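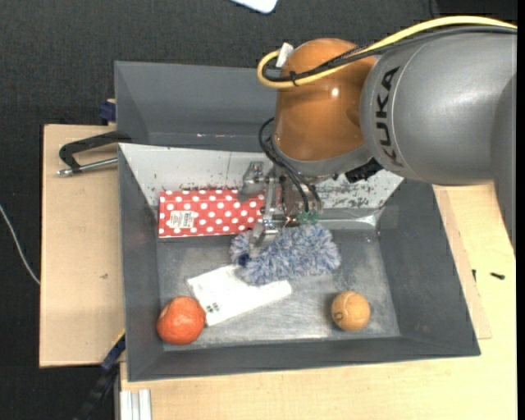
Ticket 342: Mixed bin, items not ready for packing

Status: Closed
Area: Forngate store, packing room
Opened: March 18, 2025
Category: Bins and returns

Problem as reported

The gray bin on the packing bench has goods in it which do not belong to one order. I found the red polka-dot box, the duster, a white flat packet, a reddish-orange fruit and a small light-orange ball. The order sheet clipped on the bench is for order 511, and this sheet lists only the box and the duster. I could not close the order, so I open this ticket and write down what I do. Please excuse if some of it is too detailed, I prefer that the next person can follow.

Step 1. Check the order sheet

I compared the sheet with the order in the system. They are the same, two lines, no change after printing. The customer is a household customer and the order is marked as a gift for the box and normal for the duster. There is no fruit on any order in our system, we do not sell it.

Result: the sheet is correct. The contents of the bin are wrong.

Step 2. Find where the other items come from

The small ball is from the toy shelf, I am quite sure, because we have the same ball there in a carton with code Usham 20. I counted this carton against the stock list and it was one piece short. After I put the ball back the count was right.

The white flat packet was more difficult. I first thought it was the packing slip for the gift, but the slip for order 511 was still in the printer tray. I opened the packet and found spare felt pads for chair legs. These pads go with the Plinton stools, and there was a stool order the same morning. I called the shipping desk and they confirmed that the stools were still waiting, so the packet could go with them in time.

The fruit I carried to the break room. I asked there and it belonged to a colleague from the early shift, who had put it down on the bench and it was moved into the bin with the rest.

Result: three items removed, each one has its place again.

Step 3. Check the red box

The box has a whitish label near one end. The print on it is small, so I took it to the desk lamp for reading. The item number was the same as on the sheet. Corners are good, lid is closed, and the dots are not rubbed off anywhere. I write this because we had two complaints in June about gift boxes with scratched paper, and both times the box was lying in a bin under heavier goods.

One question came up. Does the label stay on when it is a gift? The packing guide says "remove price", but this label shows no price, only the number and the code. I left it on and asked the office. Answer from the office: leave it, the customer needs it for exchange. I think the guide should say this clearly.

Step 4. Check the duster

The duster is the blue, gray and white one with long strands. It had no bag. In the guide, all dusters must go in a clear bag before they go in a bin, otherwise the strands catch dust and small bits of tape, and they can also hook on the corners of other goods. I shook it out over the waste bin and some paper crumbs fell down. Then I combed the strands with my fingers and put it in a bag, size 400.

First I tried the smaller bag. It closes, but the strands are pressed flat and the duster looks old when you take it out. The 400 bag is better - it needs only one fold at the top.

Result: duster is clean and bagged.

Step 5. Pack again

I wiped the bin with a damp cloth and let it dry. Then the box went in first, along the long side, and the duster next to it. I printed a new sheet and signed it. The order was closed in the system without any message.

Cause

I believe there are two causes together. The bin was standing on the bench without a number card, so it looked like a free bin, and people used it for loose things. Also the bench has no other place where you can put a small item for one minute. I did the same myself last week with a roll of tape.

What we changed

- Every bin on the bench gets a number card as soon as the first item is in it.
- A shallow tray from Fodor stands now at the end of the bench, for loose items. It is emptied at the end of each shift.
- No food on the packing bench. A note is on the wall.
- Bags in size 400 are stored under the bench, so it is not necessary to walk to the stock room.

Still open

The packing guide is not changed yet. I sent two sentences to the office, one about the label on gift boxes and one about the bag size for dusters. When the new page comes, please put it in the folder and throw away the old one, we have already too many versions there.

Comment added later

The stool order went out with the felt pads included. The tray is used, but on the first evening it was not emptied, so I added the tray to the closing list. I close the ticket now. If somebody finds again a mixed bin, please open a new ticket and mention this number.

Related tickets

Gift paper scratched on arrival
Bags for dusters and brushes, which size
Felt pads missing from Plinton stools
Toy shelf count does not match list
Number cards for bins, where to order

Forngate Packing Room Help - Contact the desk - Copyright 2025 Forngate - Back to top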